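Nevow 出庭卷宗箱
Söderlund 箱包 / 律师与法庭用品 / 卷宗箱

售价：2351 克朗，含税，含一块活动隔板和一条肩带
容量：6 本宽脊文件夹，立放
颜色：黑、墨绿
保修：3 年
退货：90 天内，箱子没刻字就行
现货，Ullero 店里可自提

先说一句，这一页是我自己写的，所以会啰嗦。同事原来给 Nevow 写的介绍只有四行字，规格写得很齐，可每星期还是有人打电话来问同样的事：能不能上楼梯，能不能过安检，能不能坐在上面（求求各位别坐）。我干脆把电话里说过的话都写下来，你慢慢看，看完还有疑问再打过来，我也乐意聊。

我叫 Rhys Fairweather，在 Ullero 的地区法院做过很多年书记员，后来出来跟 Söderlund 的人一起做箱包。书记员这活儿，外面的人以为就是坐在那里敲字，里头的人知道一半时间在搬东西。早上从档案室搬到法庭，中午从法庭搬到法官办公室，下午临时换庭，再从一楼搬到三楼，搬到的时候双方律师已经在门口大眼瞪小眼了。那些年我用过超市的折叠小推车、飞行员箱、装打印纸的纸箱，还有一只上任留下来的帆布邮差包，包底磨穿了，用胶带补着。每一样都有每一样的毛病，Nevow 就是照着这些毛病一条一条改出来的。

它是什么，给谁用

Nevow 是一只顶开口的拉杆卷宗箱，竖着放，文件夹脊朝上，打开盖子一眼就能看见脊上的标签。刑事案子的辩护律师买得最多，其次是检察官办公室，再就是跑各地巡回开庭的人。也有记者买，跑法庭新闻的，一天坐几个庭，笔记本、电脑、饭盒全塞里面，我看着挺好。

小额诉讼、交通违章这种薄薄一叠的案子，用不着它。真的，一只普通文件包就够了，别花这个钱。我在店里劝退过好几位第一次自己出庭的当事人，人家就是为一张停车罚单去申辩，材料夹在一本杂志里都装得下。那种情况你买我们的双扣文件袋，便宜得多，颜色还多几种。

要是你手上的案子有好几个被告，卷宗一册接一册，每次开庭都要全部带去，那就往下看吧。

开口

我最得意的是这个开口！普通飞行员箱的盖子是从中间往两边翻的，翻开以后两片盖子像翅膀一样支着，放在律师席旁边的过道里，谁走过去都要踢一脚。法警踢，对方律师踢，证人紧张，也踢。Nevow 的盖子是一整片往后翻，翻到底贴在拉杆那一面，用磁扣吸住，箱子占的地方和关着的时候一样大。

磁扣我们换过一次。头一批的磁扣吸力太足，合上的时候“啪”的一声，在店里不觉得，到了法庭里，大家都在听证人小声说话，那一声简直像有人敲了槌子。现在的磁扣外面包了一层软皮，合上几乎没声音。手里有头一批箱子的客人可以寄回来换，免费，换的时候我们顺便给轮子上油。

拉链我没用在主开口上。拉链好看，也防雨，可是安静的法庭里拉拉链的声音有多难听，坐过旁听席的人都懂。前袋还是有拉链的，放手机、钥匙、律师证这些进门就要掏出来的东西，反正安检的时候吵一点也没人管你。

里面

里面一整个大仓，带一块活动隔板。隔板两侧是粘扣，可以挪。我自己的习惯是前面放今天要用的，后面放可能要用的，隔板往后推得越多，说明今天这个庭越麻烦。

立放 6 本宽脊文件夹刚刚好，盖子能平平地合上。有人会硬塞第七本，盖子也能扣，但是侧面会鼓，时间长了框架变形，这个不在保修里，请你不要跟我的同事 Gunvor Fagerlund 争，她负责收保修件，看一眼侧板就知道你塞过多少东西。窄脊的文件夹当然可以多放几本，看你夹子的宽度。

内衬是浅灰色的。样品阶段做过黑色内衬，配黑色外壳，漂亮极了，结果回形针、U 盘、便签条掉进去就像掉进井里。浅灰容易脏，我承认，拿湿布擦就好，咖啡渍要多擦几遍。

盖子内侧有一个透明的插袋，放当天的庭审排期表。我在法院的时候，排期表一个上午能换三版，所以这个插袋上边是敞开的，新的一张直接往里塞，旧的那张留在后面，万一又换回去了呢（真的会换回去）。

靠拉杆那面有一个电脑夹层，外面能直接抽。安检要求电脑单独过机器的时候，不用翻开整只箱子，后面排队的人会感谢你。

轮子和楼梯

轮子是橡胶的，静音。老法院的走廊多半是石板地，硬塑料轮子拖过去轰隆隆一路，庭里的人都抬头听是谁来了。橡胶轮安静，缺点是容易沾砂子，冬天撒过砂的路面走一趟，进门最好在垫子上蹭两下。

楼梯的问题我知道你最关心。Mendodska 那个老法院是没有电梯的，大门口一段台阶，进去又一段，第二审判庭在最上面。我们每一版样品都拿到那里去拖。箱子背后有两条滑轨，拉着往上走的时候，箱背贴着台阶边滑，轮子不会一格一格地磕。往下走请提把手，不要拖，满载的时候它会推着你走。

把手有三个，顶上一个，侧面一个，底下靠轮子那里还藏着一个小的。底下那个是给装后备箱用的，一手抓顶，一手抓底，腰会好受很多。肩带送的，我不建议满载的时候背，空箱或者半空可以。 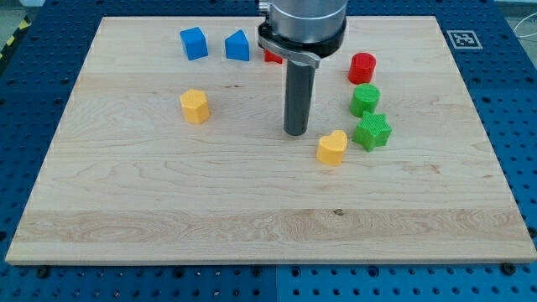 Agnes Midtbø 写信来说，她拿 Nevow 跑巡回庭跑了整整一个冬天，箱子本身没得挑，就是拉杆收到底以后会有一点晃，火车上放在脚边咔嗒咔嗒响，邻座看了她好几眼。她还问能不能单独买隔板，她想要两块，一块隔开原件和复印件，一块隔开案卷和午饭。

隔板可以单买，在配件那一栏，两块同时装也没问题，粘扣一直通到两头。拉杆晃的事情她说得对，我回去把自己那只摇了摇，也响。新一批在拉杆底座里加了一圈毛毡，手里已经有箱子的客人，来信说一声，我们寄一圈毛毡给你，自己塞进去就行：拉杆抽到最高，把底座上的黑色塑料盖掰起来，毡子绕一圈，盖子按回去。指甲短的朋友借个硬币撬。

锁

一把三位密码锁，装在盖子前沿。我要把话说清楚，这把锁防的是好奇心，防不了贼。休庭的时候你去走廊接电话，箱子留在席位上，锁上以后别人不会“顺手翻一下”，它能做到的就是这个。涉密的材料、涉及未成年人的材料，你所在的法院和律所一定有自己的规定，请按规定来，别指望一把箱锁。

物证不要放进来。问这个的人比你想象的多。物证有物证的袋子和交接单，谁接手、几点接手都要签字，装进私人的箱子里，交接记录就说不清了，对方律师会很高兴的。我以前亲眼见过一次庭审，为了一只信封中午放在谁的抽屉里，双方争了一下午，法官的脸色我到现在都记得。

密码出厂是三个零，改法印在锁背面的小标签上。忘了密码请带着购买凭证来店里，或者寄过来。电话里我们不教怎么开，你报订单号也不教，原因你想想就明白。

外壳和雨

外壳是涂层帆布，底部和四角包了牛皮。雨里走一段没有关系，在大雨里站着等公交站很久，水会从盖子侧边渗一点进去。打算长时间淋雨的话买雨罩，平时卷起来放在前袋，很小一卷。

墨绿色在照片里偏亮，实物要暗一些，放到深色的律师袍旁边不扎眼。我们曾经试做过一只酒红的，我个人很喜欢，Gunvor 说像理发师的工具箱，这事就没有下文了。

皮角会磨花，磨花了更好看，我是这么觉得的。不同意的人可以用无色鞋油，薄薄一层，擦完放一晚上再用，不然蹭到裤子上别怪我。

刻字

盖子正面可以压印姓名缩写，最多四个字母，不另收钱。压印的箱子不能退，这一条我没法通融，印了“G.F.”的箱子我只能卖给下一个 G.F.。

有律所来问能不能印所里的标志，可以，要开模，请单独写信谈。我的意见是别印太大。等电梯的时候对方当事人就站在你旁边，不需要让人家一路盯着你们的标志看。

法院和检察机关集中采购的，请写清楚要不要资产编号的标签位。后背右下角可以加一个小小的金属框，插标签用。我们给 Mendodska 那边做的一批就加了，他们的箱子在几个审判庭之间轮着用，没有标签第二天就不知道跑到谁那里去了。

怎么装箱，我的土办法

有人在店里看我演示，说应该写下来，那就写吧。你有自己的办法就别理我。

按庭上要翻的先后来放，不按卷宗编号。编号是档案室的逻辑，开庭有开庭的逻辑：起诉书和答辩意见在最前，接着是第一个证人的材料，再接着第二个。证人临时换了顺序，你站着就能把两本文件夹对调，脊朝上嘛，一抽一插的事。

文件夹脊上的标签写大一点，粗笔写。你坐着，箱子在地上，从上往下看，小字是看不清的。Borghild Hägglund 给我看过她的标签，一个证人一种颜色，被告是白的，鉴定意见是黄的，远远看过去像一排糖果，我学了一半，后来颜色不够用了。

给对方和给法官的副本另外放，放隔板后面，一份一份用夹子夹好。当庭递交材料的时候最怕现数页码，你在那里舔手指，全屋的人都等着你。

水瓶请放外侧的网袋，不要放里面，拧得再紧也不要放里面。有一年冬天我搬过一箱泡了气泡水的卷宗，摊在暖气片上一页一页地烤，档案室的人好几个星期没给我好脸色。烤干的纸是波浪形的，再也合不拢了。

备用的东西我放前袋：两支笔、一叠便签、一副耳塞（给休庭的时候用）、一条充电线、几块硬糖。庭审拖过午饭时间太常见了，硬糖比巧克力好，不化，剥起来也没那么响，前提是你在进门前就剥好。

跟我们另外两款比一比

双扣文件袋：一个薄案子够用。过一次堂就完的事情，带它。没有轮子，没有锁。

Söderlund 大号飞行员箱：比 Nevow 能装，可是重，盖子往两边翻。如果你每次都开车、每次都有电梯，它更划算。我们卖得最久的就是它，有些客人从学徒用到合伙人，皮子都盘亮了。坐火车或者走路去法院的，我会推荐 Nevow。

有客人两个都买，大号的放办公室装整个案子，Nevow 只带当天要用的。这么用当然最舒服，我没有劝任何人这么花钱的意思。

过安检

各地的安检机器口大小不一样，Nevow 竖着进不去的话，放倒，拉杆朝前。放倒以后文件夹不会散，隔板会顶住，但是请先确认磁扣扣好了。我在 Ullero 法院门口见过一整箱文件从传送带那头雪片一样吐出来，那只箱子不是我们家的，我还是跟着捡了半天。

锁不用打开，安检员要看的时候会叫你。金属框架在机器里看得很清楚，不会挡住里面的东西，门口的人跟我说他们喜欢这只箱子，好认。剪刀、裁纸刀、大号的拆钉器不要放在里面，到了门口一样要交出去，出来的时候你又会忘了拿。

保养和维修

轮子是易损件，跑得勤的话迟早要换。轮子用一颗内六角螺丝固定，扳手随箱送，粘在底板里面的小袋子里。很多人用了好几年都没发现那个小袋子，去摸一摸，应该还在。

保修 3 年，管框架、拉杆、把手、锁和磁扣。轮子、皮角、内衬的污渍不在里面，不过不在保修里也能修，收个工料钱。修之前 Gunvor 会先给你报价，你点头了再动手。开庭期间急用的，说一声，我们有几只借用箱，颜色不能挑。

退货 90 天。我们把时间定得这么长是 Mal-soon Tak 的主意，她说律师买箱子的时候多半离开庭还早，等真的拖着它上过几次庭才知道合不合用。她说得有道理，到现在退回来的也不多，退回来的多数是嫌大。所以下单前你量一下自己后备箱或者座位底下的空间，省得来回寄。

常有人问的几件事

能坐吗？不能。走廊里椅子不够我知道，还是不能。

可以带上飞机吗？各家航空公司的规定不一样，请你带着页面上的尺寸表去问。我自己坐过的几趟都让我带进了客舱，有一趟让我托运了，到了以后皮角多了一道口子。

左撇子好不好用？盖子往后翻，左右手一样。侧把手在右边，如果你习惯左手提，可以反过来提，锁就会朝着你的腿，不舒服，但也不碍事。想要侧把手装在左边的，下单时备注，要多等几天。

横着放的大开本图纸能装吗？折一次可以，不折不行。建筑纠纷的朋友们，我对不起你们，图纸还是用图筒吧，箱子侧面那两个小皮环就是绑图筒用的。

学生有没有优惠？法学院模拟法庭的队伍写信来，用学校的邮箱，我们给折扣。模拟法庭的队员比真律师还能往箱子里塞东西，祝你们赢，也请你们不要塞第七本。

二手的收不收？不收，但是你卖给别人以后，保修跟着箱子走，新主人拿着原来的购买凭证来就行。

改动记录

本页最后一次修改：2019年3月14日。改了拉杆毛毡那一段，补了左撇子的问题，墨绿色重新到货。

磁扣软皮版从现在这批开始全部标配，看盖子里侧的缝线就能分出来，新版是灰线，老版是黑线。

三月里店铺要盘一次货，盘货那两天自提的人请先打个电话，免得白跑。网上下单照常发。

配件

活动隔板，单块
雨罩，黑
肩带，加宽款
橡胶轮，一对，含螺丝
内六角扳手（弄丢了的人写信来，送）
透明排期表插袋，替换用
拉杆毛毡圈，老客人免费

订购可以直接在页面上选颜色，压印的字母写在备注里，请用大写，写清楚中间要不要点。有一位客人备注写的是“跟上次一样”，我们翻了很久也没翻到上次是什么，后来才知道上次是他太太买的。写全一点，大家都省事。

店里的电话上午接得最快，下午我常在后面修箱子，铃响了要走一段路，请多等几声。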